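Kindideck intranet upgrade: my after-move checklist, with comments

I did the Sundetti server move on Monday evening and promised the Skakstead office I'd put my checks up here so they can crib from them in September. Plain list, my grumbles underneath each one.

1. Backup finished before anything else was touched — OK
Took far longer than I'd hoped, but the log was clean. I restored one mailbox to a spare machine just to see it open, and it did!

2. Document count, old server against new — NOT OK at first, OK now
Old one said 3976, new one said 3062. Cue a small panic and a large tea. The missing lot were all in the archive database, which hadn't been ticked in the copy job (my fault, I'd unticked it during the trial run and forgot). Ran it again and the numbers match.

3. Everyone can log in — OK with a moan
I tried 3 accounts from each office. The Vörös people had to type their full address instead of the short name. I've left it that way for now and put a note on the login page.

4. Old links still land somewhere sensible — PARTLY
This is the one that bugs me. The front page and the forms are fine, but 12 bookmarks from the old help pages go to the search box, and the search box isn't much help if you don't know what the thing is called now. Redirects are on my list.

5. Scheduled jobs switched back on — OK
Nightly clean-up, the calendar sync and the report that goes out at 6 am. Check the clock on the server while you're in there, mine was an hour out.

6. Old server set to read-only — OK
Do this before you send the "we're live" message. I did it after, and two people had already saved things in the wrong place.

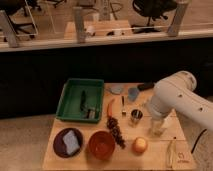 Can I skip the document count if the copy job reports no errors?
I wouldn't — my copy job reported no errors either, and it had left out a whole archive.

7. Admin passwords changed — OK
New ones are in the safe, old ones are dead.

8. Printer queues — STILL OPEN
Second floor prints, ground floor doesn't. I'll have another go at it after lunch and update this line.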